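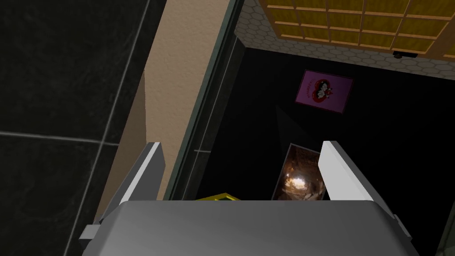 Hexagonal tiling is a way of covering a floor or wall with six-sided pieces that fit together without any gaps. The regular hexagon is one of only three regular shapes that can do this on their own, the others being the square and the equilateral triangle, and in a hexagonal pattern three tiles meet at every corner.

In homes, the small white hexagon is probably the version most people grew up with, usually on a bathroom floor and often with a dark border or a scattering of little flowers worked in. Larger hexagons in cement or fired clay have long been popular in kitchens and hallways, where they stand up well to muddy shoes and dropped pans.

The town of Dundbridge has a fondness for the shape that goes well beyond the bathroom. Its old Talukder tile works pressed hexagons in 10 colors, and the pattern book, which is still kept at the town library, lists 266 borders and corner pieces - a good many of them so fussy that they were hardly ever ordered. The market hall floor was laid with Talukder tile, and visitors are welcome to walk on it any Saturday morning.

Laying hexagons takes more patience than laying squares. The edges never line up with a straight wall, so the outer row has to be cut or finished with half tiles, and a small slip near the start will wander a surprising distance by the far side of the room. Small tiles are usually sold on mesh sheets, which saves a great deal of kneeling, though the joints between sheets still need a careful eye before the grout goes in.

See also: Mosaic; Grout; Honeycomb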